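Hello, and come in! I'm Muireann Ó Riain, and I run Skarneren, a small school of housekeeping on the ground floor of the old Erkov laundry. We teach people to look after a home: washing up, washing clothes, floors, windows, stains, mending, and what to do about the cupboard under the sink. I've been meaning to rewrite this page for ages (the last one still had our old opening hours on it), so I've made a pot of tea and I'm going to tell you the whole thing.

## How it started

The Erkov laundry closed in 1980. My aunt had worked there on the pressing side and she couldn't bear to see the building go for storage, so she took the lease on the front rooms and began giving evening lessons in laundry and ironing. At first it was mostly young men leaving home whose mothers had sent them. She taught them to iron a shirt collar first and the body last, and if they did it the other way round she'd shake the shirt out and hand it back.

I used to come along after school and sit on the folding table, and by the time I was a teenager I was taking the beginners' sock-darning class myself, very badly. I went off and did other things for a good while, hotel work mainly, and then my aunt's knees gave out and she rang me up. I said I'd do it until the summer. That was a lot of summers ago!

The name comes from her. She wanted something that wasn't "academy" or "institute", and Skarneren was the name of a boat she'd once had a holiday on. It has nothing to do with cleaning at all, though she did say it was the tidiest boat she'd ever seen.

## Who's here

There are two of us teaching. I do kitchens, floors and anything to do with soap. Jyoti Kushwaha does fabrics, which covers hand washing, stains, mending and storage, and she also does the accounts, for which I thank her daily. Jyoti came to us as a student on the Ika course and was correcting my notes on wool by the second evening. She was right about the wool. We had her teaching by the following May.

We do argue. We've never agreed on whether a tea towel should be ironed (I say yes, for the glasses, she says life is short), and if you come on a day when we're both in you'll probably hear it. Students tend to take sides.

## What we teach

Classes are small, never more than 8 people, and everyone has their sleeves rolled up from the start. There's very little sitting and listening.

- **Ika** is our main course and it runs for 6 evenings. It begins at the sink and works outwards through the kitchen, the bathroom, the bedroom and the wardrobe. Most people start with this one.
- **The Singhal course** is a daytime class for people going into paid work in other people's homes. It's named after the family who gave us our first set of proper shelves, and it covers everything in Ika plus keys, lists, timing, and how to talk to a client about the state of their oven without hurting anyone's feelings.
- **Saturday-sort-of-things**, as Jyoti calls them, are one-off sessions on a single subject. Silver, candle wax, moths, school uniforms. We put these on when enough people have asked. They aren't always on a Saturday, which causes confusion, so do check before you travel.

We also go out to schools and sheltered flats if you've a sink we can use and somewhere to hang things.

## How we go about it

I'm not fussed about products. You'll find washing-up liquid here, soda crystals, white vinegar, a bar of plain soap, bicarb, and a bottle of something stronger that lives on the top shelf with its lid on tight. People turn up with carrier bags of sprays and ask which is best, and I generally ask them to leave the bag by the door until the end of the evening. By then they've usually got the mark off with a damp cloth and a bit of patience.

We do care a lot about cloths. I could go on about cloths until the last bus. A cloth that's been rinsed well, wrung properly and hung out flat will last you months and won't smell. A cloth left in a lump behind the tap will smell by teatime. We keep ours by colour so the floor ones never meet the worktop ones, and they all get a boil wash at the end of the week. When they go thin or start to fray they move down a job, and after that down another, and the last job of all is bicycle chains.

We like old things kept going as well. The ironing boards have been re-covered more times than I could tell you, the folding table I sat on as a child is still in use, and Jyoti has a tin of buttons that she's far too attached to. If you bring in a jumper with a hole, you'll go home with a jumper.

## The sinks

When visitors put their heads round the door they expect a classroom with desks, and what they get is sinks. I'm very fond of them. They're plain stainless steel, deep, with a good solid lip along the front that you can lean a hip on. A double is what I'd tell anybody to get if they've the space for it: wash in one side, rinse in the other, and you aren't forever emptying a bowl. The pipes run along the wall where you can see them, clipped up in the open, and I wouldn't have them boxed in for anything. If a joint weeps, you want to spot it from across the room.

This is where the first lesson of Ika happens, and the first lesson is wringing. I know! People laugh, and then they try it. Nearly everyone squeezes a cloth into a ball, which leaves half the water in the middle. You want to gather it lengthwise, take hold with both hands, and turn one against the other until the cloth goes like a rope. Keep it low over the basin so the drips go down the drain and don't end up on your shoes. Then let go, shake it out, take hold somewhere else and do it again, and only then wipe something with it. My aunt could get a bath towel nearly dry like that. I've never managed it, and Jyoti says she has but I wasn't in the room.

If your wrists are stiff, tell us and we'll show you how to loop the cloth round the tap and twist from one end, which is much kinder.

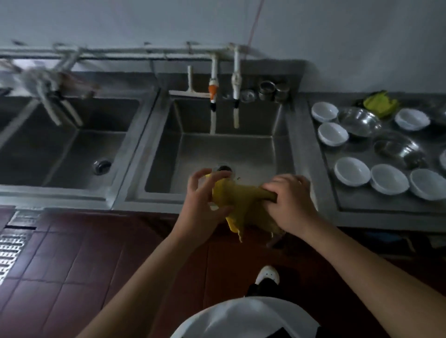 ## Coming to see us

Knock at the side door, the green one, as the front sticks in wet weather. We're usually about from mid-morning, and one of us will stop and show you round if we haven't got our arms in a bucket. Wear something you don't mind splashing and bring an apron if you've got one (we've spares on the hook, but they're all enormous). You're welcome to sit in on the first evening of Ika before you pay for anything, and there's always tea at the break.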